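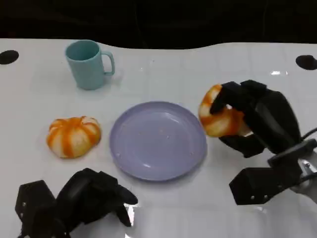
Our budget was $3,000, and we had spent it three times by the end of the second meeting. The first time it all went on hands. The second time it went on a camera system that would have left us with excellent footage of no hands. The third plan, the one in this report, started when Marisol Castaño suggested we list what the robot had to pick up before we listed what we wanted to own. That list was short. A plastic mug, a plate, and a striped roll shaped like a pumpkin, which the right hand can hold above the table with its fingers curled over the back, cover most of what our table-setting task asks for. None of them requires the deluxe anything.

## What we priced

We asked for quotes from Mandine and Pelex. Mandine answered with a PDF. Pelex answered with a phone call, then another phone call, then a PDF that disagreed with both. We used the PDF.

| Item | Supplier | Decision |
|---|---|---|
| Spare fingertips, 2 sets | Mandine | Buy |
| Replacement cables and connectors | Mandine | Buy |
| Force-sensing wrist | Pelex | Wait until March |
| Tabletop objects | Any store | Buy |
| Extended warranty | Pelex | Argued over, see below |

The wrist is the item everyone wanted. It would also have eaten more than $270 in adapter parts before it sensed any force at all, a figure we found in the footnotes. We moved it to the March round, when the department looks at leftover money and is said to be in a better mood.

## Wear and spares

Our first draft had no line for spares. We assumed that parts would last the semester because the semester was when we needed them. Grirnach, the planning sheet handed down from last year's group, has a whole tab on this, and we ignored it until we had to fill it in.

Fingertips come first on our version. The one on the wrist view below is a plain tapered piece with a rounded point, and it does its job right down at table level, where a small mistake in height means meeting the table. Screws and brackets come next. They cost almost nothing and stop all work when one goes missing, so we doubled the order and bought a box with a lid.

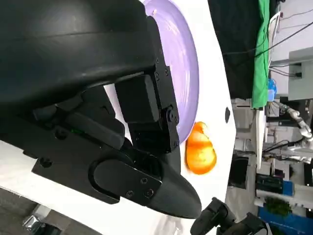

Yap read this section in draft and wrote back that we had budgeted for everything that breaks and nothing for the hours spent waiting on the replacement. Yap wanted shipping time treated as a cost, with its own column, and thought the warranty should be judged the same way: how many days until a working part is on the bench?

We added the column. It made the warranty look worse, as Pelex would only promise to "begin processing" a claim, and it made the second set of fingertips look like a bargain. The warranty is out.

## Objects

We had set aside a silly amount for test objects, mostly because one of us found a catalog. The revised line covers ordinary plastic dishes and play food. Soft fruit shapes stay on the list as a harder case for later.

## Status

The order went in on 2/11/19. Mandine has confirmed the cables. The fingertips are listed as "allocated," and we have written to ask what that means.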